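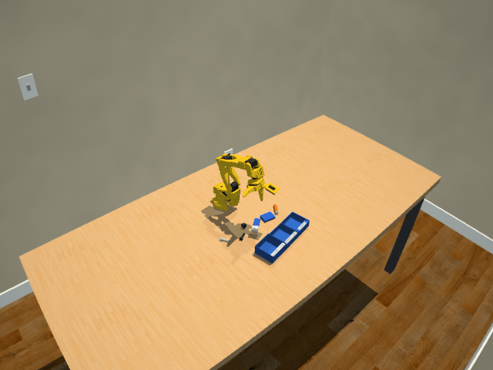
Why do we score a policy in simulation before running it on the real arm?
Simulated trials are cheap, can be repeated exactly, and let us change one factor at a time. They rank policies against each other. They do not predict the real success rate.

Week 4 handout: evaluating a sorting policy
Prepared by Encarnación Villalobos

The task is to move loose items from the table into a tray with three labelled compartments. The scene is rendered. Arm, tray and table stay fixed, and item poses are drawn from a seeded list so that every policy meets the same layouts.

Policies compared
Geron: behaviour cloning, trained on fixed lighting and a single wood texture.
Bittencourt: same network and demonstrations, with lighting, wall colour and table texture randomized.

Result on the training textures: Geron 99 per cent, Bittencourt 84 per cent.
On held-out textures the order reversed. See the Vindness notes for the full table.

Points to take away
A trial counts only if the item is released inside the correct compartment. Touching the rim is a failure.
Report both texture sets. The first on its own favours memorization.
Shadows are part of the input. Moving the light changes the pixels near small dark items more than you might expect.

For the lab, run 2 seeds per policy and bring your logs.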